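Pejman Alipour
14/03/2024

1/ A thread on why unit pricing on supermarket shelves is harder to use than it should be. I spent a few years setting up shelf-edge label systems for mid-sized grocers, so most of it comes from the label side.

2/ The unit price is the small figure under the big one: so much per 100 g, per litre, per sheet. It exists so you can compare a large pack with a small pack without doing sums in the aisle.

3/ The first problem is the choice of unit. Two jars of the same sauce can sit side by side, one priced per 100 g and the other per kg. Both labels are correct. The shopper has to move a decimal point, and plenty of people won't.

4/ The cause is usually dull. Each product record has a field for "comparison unit", and whoever sets up the record fills it in. If the buying team has no written default for the category, the field takes whatever the supplier sent.

5/ Suppliers send all sorts. On one job, for a chain called Utola, we pulled 2000 records from dry goods and sorted them by category. 300 had a comparison unit that didn't match the rest of their shelf. Rice was the worst, then dried fruit.

6/ The fix took an afternoon once somebody had agreed the defaults. Agreeing the defaults took until May.

7/ The second problem is drained weight. A tin of chickpeas has a net weight and a drained weight. Price it on net and you are partly pricing the water. Price one brand on net and the next on drained and the comparison is worthless, though each label looks fine by itself.

8/ Fatemeh Dehghan, who ran the data side at Zeltivard when I was there, kept a separate table for anything packed in liquid. Olives, tuna, artichokes, mozzarella. Every new line in those groups was held back until drained weight had been entered by hand from the pack. Slow, but I never found an error in it.

9/ Third: promotions. The shelf label shows the normal unit price. The promotional label goes over the top of it and often carries the deal price only. For multibuys the sum depends on how many you take, so many systems print no unit price at all.

10/ Which means the figure goes missing at the point where people most want it. A "three for two" on the small pack may or may not beat the big pack at full price. Work it out on your phone, or guess.

11/ Fourth: type size. Our standard label was 43 mm wide. By the time it held the product name, price, barcode, stock code and a shelf position number, the unit price got the space left over. We tested it at two sizes. Staff could read the smaller one. Staff are also the people who already know the prices.

12/ The stock code could have gone on the back. I asked. The answer was that the night team scan from the front, which was fair enough.

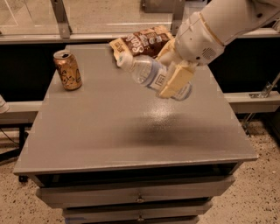 13/ Multipacks are the fifth problem. Per item or per litre? A pack of small bottles priced "each" can't be compared with one large bottle priced per litre. I'd always print volume for drinks and leave the item price off unless there's room for both.

14/ Crisps have the same fault. A bag of bags priced per bag tells you nothing if the bags inside are smaller than the ones sold singly. Weight, every time.

15/ Electronic labels help less than you'd think. They fix the late-update problem — paper labels go out of date between print runs — but they show whatever the record says. A wrong unit on a screen is still a wrong unit. The Porance trial store had 96 of them on one bay and the rice was still mixed.

16/ If you run a shop and want one thing to do this week: export the product file, group it by category, and list every category with more than one comparison unit in it. A spreadsheet will do. Start with whichever list is longest.

17/ If you are only shopping, check the unit before the number. Then look at the bottom shelf.

18/ Someone has asked about loose produce against bagged. Separate thread, as the weighing rules need more space than I have left here.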